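The Plate

Tahmineh Ranjbar bought the workshop at the end of the Dunleavy block in November, mostly for the light. It came with a sink, a space heater, two stools and the plate.

The plate was a metal breadboard the size of a door, dark gray, with threaded holes all over it. It had belonged to the man before her, Parviz Azimi, who used to repair instruments for Drosness until Drosness closed its shop in town. He had left it because it weighed too much to move. The agent said she could have it hauled away for 504 dollars. She said she would think about it.

She tried putting a sheet of plywood over it and working on that. The plywood slid. After a week she took it off and worked on the metal.

Parviz came by on a Saturday to pick up his mail. He stood in the doorway with his hat on and looked at the plate before he looked at her.

"You kept it," he said.

"I haven't decided."

"What are you bolting down?"

"Nothing. I fix clocks. I put them on a towel."

He nodded as though that was a fair answer. Then he walked over and put his hand flat on the metal, near the bracket. 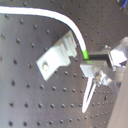
The bracket and the white cable, Dunleavy workshop.

"This was mine," he said. It was an off-white angle bracket with a screw through its foot. "I never took it off."

"I tried to take it off. The screw won't turn."

"No. It wouldn't."

"Did you glue it?"

"My wife did. She got tired of hearing me look for it."

Tahmineh put the kettle on. She had only one good cup, so she gave him that and drank hers from the measuring jug. He sat on the stool closer to the heater and went through his mail. There was a catalog from Stondadeck, a notice from the water company and a card from his sister. He put the card in his inside pocket without opening it.

"How long were you in here?" she asked.

"Eight years here. Before that I was in the Drosness building, upstairs. They let me take the plate when they closed. It took four men and one of them quit that night."

"Because of the plate?"

"He said it was his back. He was a young man."

She asked him what he had used the holes for, and he told her. You fixed a thing down so it would stay where you put it, and then you could go home and have dinner and in the morning it was still there. Most of the job was that. He had once left a gauge clamped for a whole winter because the customer went abroad and would not answer letters. When the customer came back Parviz undid the clamps and handed it over and charged him for one hour.

"You should have charged rent," she said.

"My wife said the same."

He did not say anything else about his wife, and Tahmineh did not ask. She got the mantel clock down from the shelf, the one from Dekix Street that had been giving her trouble. It lost 46 seconds a day whatever she did to it. She set it on the towel and opened the back and he moved his stool over without being invited.
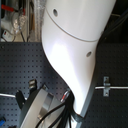

They worked on it until the windows got dark. He held the lamp and she did the rest. Twice he started to reach in and twice he pulled his hand back. The third time she gave him the tweezers.

"It moves when you touch it," he said. "You see? You push here and the whole case goes over a little. You're setting it crooked and it's going home straight."

"It's on a towel."

"Yes," he said. "It's on a towel."

She took the towel away. He found two clamps in his coat, which she thought was odd, and he showed her which holes to use. The case sat still. She made the adjustment again and closed the back, and they let it run while she washed the cup and the jug.

He left at 3 minutes past six by the mantel clock. He forgot the Stondadeck catalog. She put it on the shelf by the door, where he would see it if he came in, and in the morning she called the agent and told him not to send the truck.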